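Stop buying connectors off the front page of the datasheet

Third time this year. Somebody picks an RF adapter by the big number at the top, orders 30, and then I get the call. 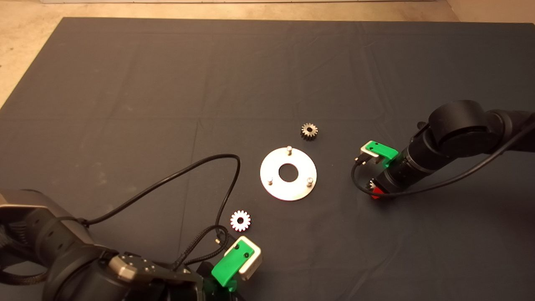
The big number is the frequency limit. Fine. Useful. It says nothing on how the thing behaves after it's been mated a few hundred times by a guy in a rush. Our Pindari bench set got to 612 cycles before the return loss went funny, and we only know that becuase Cauã Conceição keeps a log. Most shops don't. Suststead sure didn't when I worked there.

So read page 3. Mating cycles, torque, plating. Boring stuff. If the maker won't print a torque value, walk away. I mean it.

And buy a torque wrench. One per bench, not one per building. Onyeka shipped us 9 cables last November, all good on arrival, two had chewed up center pins by spring. Not their fault. Ours. People were using pliers.

I know, budgets. Purchasing at Memeder told me a wrench was "a nice to have." Same month they paid to have an analyzer port rebuilt. You do the math.

Cheap adapters have their place, on the end of a cable you dont care about. Keep them off the test port.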